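# About Sillen

Hi, and thanks for stopping by! I started Sillen after a long stretch as a program manager at Sudance, where I spent my days writing plans for neighborhoods I'd hardly ever set foot in. It bugged me. So now I do the work the other way around: I go sit with people first, and the plan comes later (sometimes a lot later -- sorry, funders).

Mostly I coach small community groups through a project they already care about. That might be a tenants' group that wants a say in repairs, or a few parents trying to get a bus stop moved.

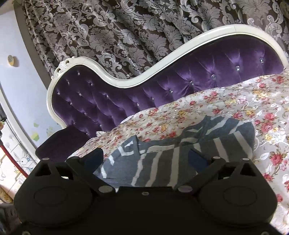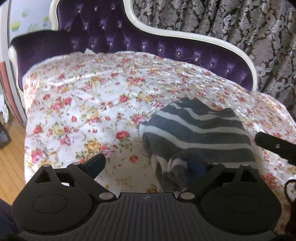 My longest partnership is with Bilon, a housing nonprofit. We began with 2 buildings and a very messy wall of sticky notes, and we've now talked with 1559 residents and trained nearly 1000 of them to run their own meetings. The Kárason Fund pays for that one, so it's free for everybody who joins.

I take on new groups every February. You don't need a budget, a logo or a fancy mission statement -- just a problem and a couple of neighbors who are fed up with it. Drop me a note through the contact form and tell me what's going on over there!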